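Streaming services should stop cutting the "previously on" recap down to a minute of loud moments. A recap has one job, which is to restore the information a viewer needs to follow the next episode. Most current recaps do a different job. They sell the season to people who have already decided to watch it.

I have been thinking about this because of *Jara*, the harbor drama that came back in November after a gap of more than two years. The season opened with a recap of 193 seconds. I timed it, then went back to the earlier episodes and listed where each shot came from. Most of the running time went to the warehouse fire, the wedding and the drowning. Anyone who saw those scenes remembers them. The recap left out the conversation in which Lejla Begović's character signs over her share of the ferry company, and the whole plot of the new season rests on that signature.

The editor's problem is real. A season of eight hours contains far more than can be restated in three minutes, and the people cutting the recap may not be the people who wrote the scripts. There is also pressure to use expensive footage. A fire looks like money. Two people at a desk with a contract do not. Still, the selection rule should be simple enough to apply under pressure: if the next episode depends on it and the last one was quiet about it, put it in.

Older network shows followed this rule more often than they get credit for. A weekly recap was cut for a single episode. It might reach back a season for one line of dialogue, and regular viewers learned to read that as a signal. The objection was that it gave away surprises. If a minor cousin turned up in the recap, he was going to turn up in the show. I accept the cost. A return that means nothing to the audience is a worse outcome than one they saw coming by half an hour.

The skip button has made things worse. Once a service assumes that most people will skip, it has little reason to spend editing time on the segment. The segment gets weaker, and more people skip it. Some series now have no recap at all and rely on the characters to explain the past to each other. The second season of *Annamalai* has four scenes of this kind in its first episode. In one of them Iddrisu Sulemana, a good actor with a thankless page, tells his own sister what year their father died.

Lempi Ruotsalainen argued in her newsletter that written summaries have replaced the recap and that the services may as well admit it. I think she is half right. Plenty of people read a summary on a phone before they press play. But a written summary gives events without faces. On a show like *Droten*, where the cast is large and several of the men have the same beard, knowing that "Seken betrayed the council" is of limited use if you can't recall which one Seken is. Film solves this in four seconds.

A workable standard would have these parts:

- Cut the recap for the episode it precedes, and leave the season trailer to marketing.
- Show a face whenever a name is spoken.
- Put the longer version in the extras menu, labeled by season.
- Let the writers' room approve the shot list.

The last item matters most. Fengying Shen, who wrote on *Droten*, has said the writers first saw the season two recap when everyone else did. It contained a scene that a later episode reveals to be a lie, presented with no hint that it should be doubted. Some viewers will have taken it as settled fact, and they had every reason to.

None of this is expensive when compared with the cost of an episode. It needs an editor, a script coordinator and a couple of days.

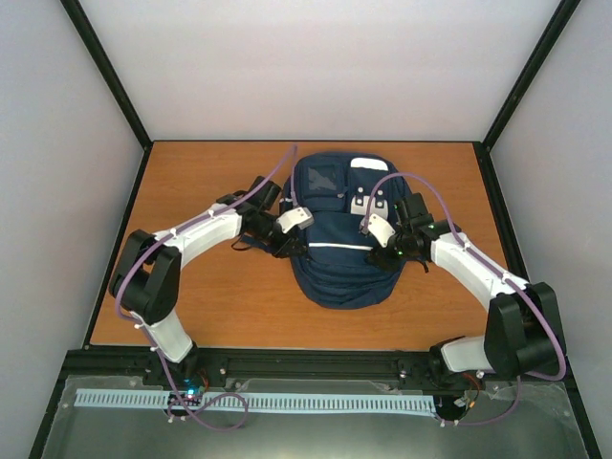

Should a recap include scenes from more than one season back?

It should whenever the coming episode depends on them, and a short caption naming the season is enough to place them.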